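Oľga Lukáč on a life among other people's computers

When I telephoned Oľga Lukáč to ask for an interview, she first wanted to know if I had a broken laptop. I did not. "Then you must be a journalist or you want to sell me insurance," she said, and gave me a time: half past eight in the morning, before the shop opens.

Her shop is called Bondurance, after the family that sold sewing machines there before her, and she never changed the sign. It stands at 818 Alleck Street in Wallar, between a bakery and a house with closed shutters. She has been repairing and reselling used computers in it for 22 years. Wallar has 1537 inhabitants, and it seemed to me that during our two hours a good part of them looked in through the window to see who was sitting in the customer's chair.

We drank coffee from the bakery. Oľga Lukáč does not make coffee in the shop, because in her first winter she poured a cup into a keyboard that belonged to the school principal.

I asked her how she started. She had studied to be a librarian, she told me, and for some years she worked in the town library, where two computers stood by the radiator for the use of the public.

"They were always out of order, and the man who repaired them came from the city once in a month," she said. "People came, they saw the paper with 'out of order' and they went home. One evening I stayed after closing and I opened the first one with a screwdriver from my mother's kitchen. I was sure that I would be dismissed. Inside was so much dust that you could have made a hat. I cleaned it and it worked. I was so proud that I told everybody, and this was my mistake, because after that everybody brought me theirs."
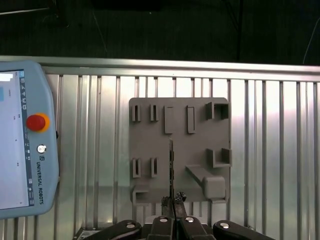 For two years she did it in the evenings and took no money. Then the sewing machine shop became empty, and Mr. Bondurance offered her the rent at half price if she would leave his sign where it was. She gave her notice at the library in June. Her mother did not speak to her until August.

I had prepared questions about technology, but it was soon clear to me that she did not find them very interesting. What she wanted to talk about was people, and mainly the way in which people speak about a machine that has served them for a long time.

"They apologize," she said. "They put it on the counter and they say, 'I know it is old.' As if I would be angry. A woman brought me a computer that she had used for all the bookkeeping of a farm. Seed, diesel, wages, everything. She stroked it on the top when she left. I did not laugh, I do the same with my car."

She does not agree that people today throw everything away without thinking. In her experience they think about it for years. The old computer goes first under the desk, then into the hall closet, then to the attic, and only when the house is sold does it come to her. By that time there is often no reason to repair it, but there are still good parts in it, and almost always there are photographs on the drive.

The photographs are the most delicate side of her work. She has a rule, which she wrote on a card and put beside the cash register: nothing is erased before the owner has said it twice. The first time people say it too quickly.

"A young man told me, wipe it, it was my father's, there is nothing. I asked him to come back after one week and tell me again. He came back and said please do not wipe it. I never looked what was there. I only copied it and gave it to him in an envelope."

She uses ordinary letter envelopes, and she writes the name and the month on them by hand. A drawer under the counter is full of envelopes that were never collected. I asked how long she keeps them. She said that she has not decided yet.

Of course she also sells. Most of her customers are families with children in school and older people who want to see their grandchildren on a screen. She prefers desktop computers, although they are less in fashion, for the simple reason that they can be opened by anyone with patience. A part in a desktop can be taken out and another can be put in, and the rest continues as before. With thin laptops it is often different. "Glued," she said, and she pronounced this word as other people pronounce the name of a bad neighbor. 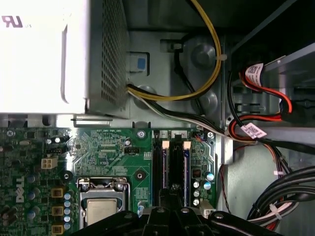

A power supply in a desktop computer, with yellow and black wires coming from under it.

Twice a year she gives an evening course in the old reading room of the library. It is called "What Is Inside" and it has no requirements, except that one must not be wearing a wool sweater. The idea came from Amerley Alhassan, who teaches the fourth grade and who had noticed that her pupils could do everything on a screen but believed that pictures were kept in the monitor.

I called Ms. Alhassan afterwards. She remembered the first evening very well. "I thought the children would come and the parents would wait outside," she told me. "It was the other way. The parents sat down at the front and the children had to stand. One father asked so many questions about the fan that Oľga finally gave him the fan."

The course begins always in the same manner. Oľga Lukáč lays a computer on its side, takes away the panel and then says nothing for a whole minute. She wants that people look first and ask after. When somebody at last asks what is this or that, she does not give the name of the part. She says what it does, and the name comes at the end of the evening, when there is something in the head to which one can attach it.

"This I learned in the library," she said. "If you say the number of the shelf first, nobody listens to the title."

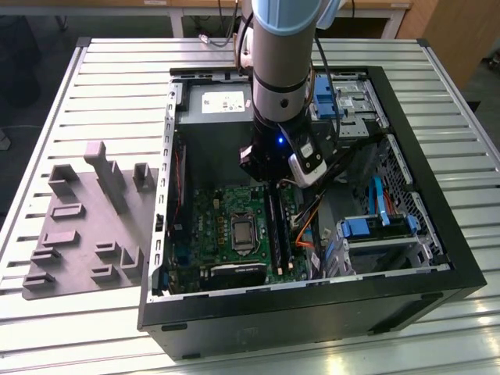
A desktop tower lying on its side with the side panel removed.

Not all evenings are a success. Once the lights of the reading room went out and they had to continue in the corridor. Another time, a participant became very upset with her, because he had paid a large sum in a city store for a repair which, as he understood during the course, consisted of pushing one cable back into its place. He wanted her to write to the store. She refused, and he left before the break. She is still sorry for this, she said, but she would not have known what to write.

I wanted to know if she earns enough. She looked for a moment at the window before she answered. There are good months, usually at the end of summer, and there are months in which the bakery lets her pay later. Her husband drives the school bus. They do not travel much. Seven years ago she came near to closing, and she had already spoken with Mr. Bondurance's daughter about the keys. Then Ikechukwu Isah, who was at that time the new doctor in Wallar, asked her to look after the computers at his practice, and this regular income made the difference.

"He said to me, 'I cannot wait three days for someone from the city, my patients are here now.' It was exactly what I had thought about the library, so I could not say no to him."
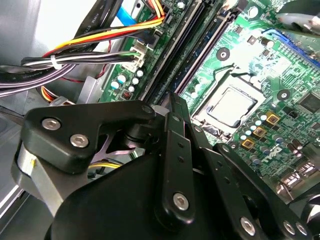 We came also to the question of who will continue. She has no children, and her niece Zuzana Holub, who helps her on free afternoons, would like to study the care of old paper and books. Oľga Lukáč is not disappointed about that. She finds it is a related profession, with better light. For the moment she is looking for a young person who can be friendly before nine in the morning. The technical part she can teach, she said, but with the mornings she has had no luck so far.

I asked what she would recommend to someone who has an old computer at home and does not know what to do with it. She counts this among the questions she is asked most often, also in the bakery and at funerals.

"First, turn it on," she said. "People are afraid to turn it on, they think it will be sad. Turn it on and look. Take your letters and your pictures and put them in two places, and one of the two should be at your sister's. If it is too slow for you, maybe it is not too slow for somebody who only wants to write. And write your password on paper, please. I have in the back a computer from Mrs. Kopecký, and her whole family has been guessing since the spring. They tried all the names of the dogs."

By now it was after ten, and a man with a printer under his arm had been standing at the door for some time. She does not repair printers. It is written on the door, in large letters, in two colors. She got up and let him in.

"Put it there," she told him. "What does it do?"

He said that it made a noise. She asked him to make the noise for her, and he did it, quite well, and she went to get her screwdriver.

The next "What Is Inside" course takes place in the reading room of the Wallar library in October, at seven in the evening. Places can be reserved at the shop.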